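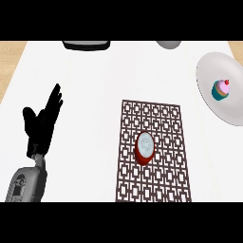
Kitchen Tips From People Who Have Dropped Everything

The robotics club at Dimitrov High has spent most of a school year teaching an arm to tidy a table. Along the way we have learned a lot about tables. Some of it is useful to next year's members, some to anyone entering the Lident student challenge, and a surprising amount to anyone with a small child and a good set of plates.

Clear the table before you set the table
Our first practice tables looked like the end of a yard sale. The arm did badly, and so did we when asked to reach for the salt. Start with one thing to pick up, then add a second when the first gets boring. Leave more open space than you think you need. A white tabletop with a can, a plate and not much between them looks like a sad party, but a hand has to go somewhere on its way in.

Placemats are for finding things
We like a placemat with a busy pattern under whatever is getting picked up. A red can on a brown and white lattice is easy for a person to place, and you can tell from the squares whether it has wandered since the last run. At home the same trick shows you who moved your coffee. Put the can a bit off the middle so the arm can't get lucky by always aiming for the center.

Beware of white on white
A pale plate on a pale table is elegant. It is also a fine way to lose a plate. If your program keeps missing the rim, try a darker table before you rewrite anything. We rewrote everything. It took two weeks, and then somebody changed the table color in Trereo and the plate came back to us like a lost dog.

Cans before cupcakes
Everyone wants to do the cupcake. The cupcake has pink frosting and a cherry and will look wonderful in the yearbook. Do the can first. A can has straight sides and no feelings. When you do get to the cupcake, go for the wrapper and stay away from the frosting, which is good advice at birthday parties too. The simulated frosting in our kitchen set is as hard as a bowling ball, so a grip that passes on screen may need a rethink in front of an actual baked good.

Open the hand early
The Omura practice exercises have you open the fingers well before you get near the object, and they are right. A hand that opens at the last second is a hand that punches soup. Thumb clear, fingers out, then go down. Watch from the side as well as from above – the view from above hides how high you are, and every one of us has confidently grabbed a fistful of air.

Keep a crash notebook
Write down what was on the table, where it was, and what went wrong. "It was being weird" does not count as an entry, although you will find it on most of our early pages. By spring we had logged 1,822 runs, and the notebook was the only reason we could say which changes had helped. Paper is fine. Pencil is better than the gel pen that one of us insisted on.

Change one thing at a time
Move the plate or change the grip speed. Doing both before lunch gives you a result and no idea where it came from. The same goes for chili.

Save your table setups with real names
Do not call them table_new, table_new2 and table_FINAL_use_this. We have 61 saved setups and can explain the purpose of maybe half. Something like "can on mat, plate right" takes four more seconds to type and will save you an afternoon in May.

When you move to a real table
Tape the placemat down at the corners with painter's tape, and mark where the plate goes. Use plates from the thrift store. Ours cost less than the pizza and have lived shorter lives. Start with an empty can, rinsed, then add water until it weighs what you want. Keep a towel within reach and a grown-up within shouting distance, and keep your own hands out of the way until the arm has stopped.

Snacks
Practice snacks and practice objects go on separate tables. This rule was added in October, after the second cupcake.

Where to find us
We meet in the shop room behind the gym at 3. Bring a laptop if you have one. If you have spare placemats, the uglier the better, leave them in the box by the door.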